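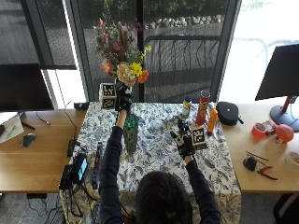 4. Dressing the Table

This section covers laying a Hudec printed tablecloth and placing the centerpiece. For washing, see Section 5. For stain treatment, see Section 6.

4.1 Before you start

Check the size on the hem label against the table. The cloth should hang the same length on opposite sides. Cloths from the Uster range have a woven label; Brikport cloths have a printed one, which fades with washing. If the label can't be read, measure the cloth flat.

CAUTION: Do not lay the cloth on a freshly oiled or waxed surface. Wait two days after treatment.

4.2 Pressing

1. Empty the iron and refill it with clean water.
2. Set the iron to medium. Irons rated over 2,000 watts should be set one step lower.
3. Press from the back of the print, working from the center toward the hems.
4. Leave the cloth over a rail until it is fully cool. Folding it warm sets the creases.

NOTE: Fold lines that remain after pressing can be misted lightly and smoothed by hand once the cloth is on the table. 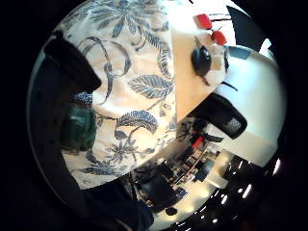

4.3 Laying the cloth

1. Place the table pad, if used, with the felt side down.
2. Unfold the cloth lengthwise along the middle of the table, then open each side outward.
3. Check the print direction. Leaf and flower patterns in the Uster range run one way – the stems should point toward the host's seat.
4. Adjust the drop at the corners. Pull from the hem, never from the middle of the cloth.

4.4 Placing the centerpiece

Tall bouquets are placed last, after the cloth has been squared. Hold the stems together with one hand and turn the heads with the other until no side looks bare.
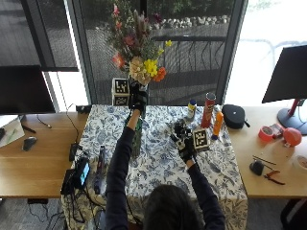 Trim any stem that stands well above the rest. Wipe the stem ends before setting flowers down on the cloth, even for a moment. Sap marks are colorless at first and turn brown in the wash.

CAUTION: Lily pollen stains printed cotton permanently. Remove the anthers before the flowers are brought to the table – do not brush fallen pollen with a damp cloth. Lift it with adhesive tape.

Section revised February 2024, E. Lambert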